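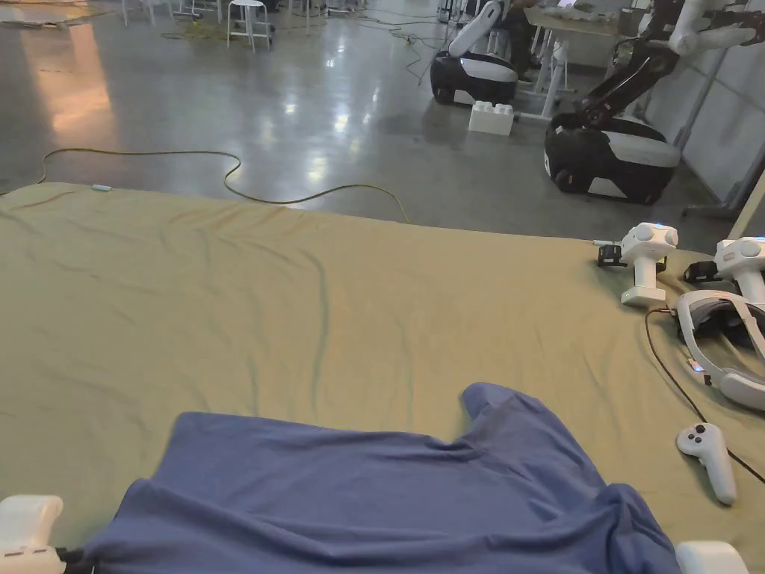 Open day at the Fleltero laundry in Mostthorpe

I have washed my own clothes for many years, but I never knew how a big laundry does it. When I read that Fleltero would open its doors in September, I registered the same evening. It was free of charge. The website asked visitors to come with closed shoes and to leave large bags at home.

The train to Mostthorpe takes fifty minutes from my town. From the station I walked along the canal and then past the Abbasi bakery, where I bought a cheese roll. Please do this also if you go, as the laundry has only a coffee machine and it did not accept my coins. The entrance is on the side street. I stood first at the wrong gate, together with a family who made the same mistake.

The tour started at 10 in the receiving hall. Hotels, restaurants and two sports clubs send their textiles to Fleltero, and every working day the trucks bring 2,000 kilos. Everything arrives in canvas bags of different colors. A red bag means kitchen, and it is opened in a separate room. The guide said that the most common thing in the pockets is a pen, and that one pen can spoil a complete load of white jackets.

After this we saw the sorting. I expected that machines would do it all, but much of this work is still a question of eyes and hands. A stain of wine and a stain of rust look nearly the same when they are old, and they need different treatment. For T-shirts and other small pieces there is one more rule, which I now follow at home: the sleeves are pulled out before the washing, and the shirt goes in with the inside turned to the outside.
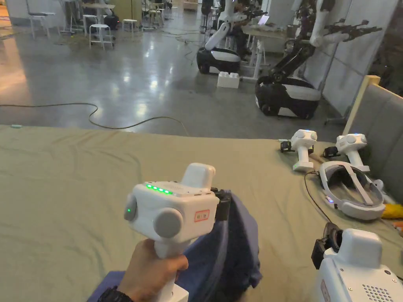
The washing hall is very loud and we received ear plugs. The long machine there is called a tunnel washer. The laundry goes in dirty at one end and moves from chamber to chamber, and the water flows in the opposite direction, so the cleanest water meets the cleanest laundry. I found this very clever. In the old building they needed 800 liters for the same load which today needs 200. The washing powder is a product named Covau and has no perfume. I asked if one can buy it in a shop, but they sell it only in drums for companies.

The ironing line was my favorite part. Two people feed a bed sheet into the rollers, and on the other side it comes out flat and warm. It handles 500 sheets in one hour. We were allowed to touch one, and several visitors did not want to give it back.

A few practical remarks. The tour lasted almost two hours, and there are no chairs on the way. It is warm near the rollers, so take off your coat before. Children under eight cannot enter the washing hall, but they can wait in the canteen with an adult. I missed some of the explanations because of the noise, and a printed sheet would help very much.

In the afternoon there was also a short course about removing stains, for which I had not reserved a place. The next open day will be in spring, and the registration will be on their website again. I will go back for the course, and I will take my tablecloth with the beet stain.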